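Good Practice at the Bench: Our Gallery

Welcome to our little gallery from Irnside! Colleen Gauthier and I started it in February, when the house rules for arm work had grown to 40 and people were (quite understandably) forgetting half of them.

Rule 6: Start with the fingers apart
Open the gripper fully before going near anything soft, and leave clear surface between the pieces. Basket on one side, sandwich on its white tray on the other – lovely and simple. 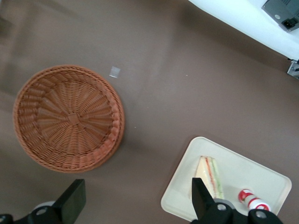
Rule 7: Log it before you leave
Write up each run while it is fresh in your mind, stops and all, and please do put your initials next to it. Keegan Kowalchuk keeps the log sheets in the blue folder, and he is always glad to go through them with you over a cup of tea.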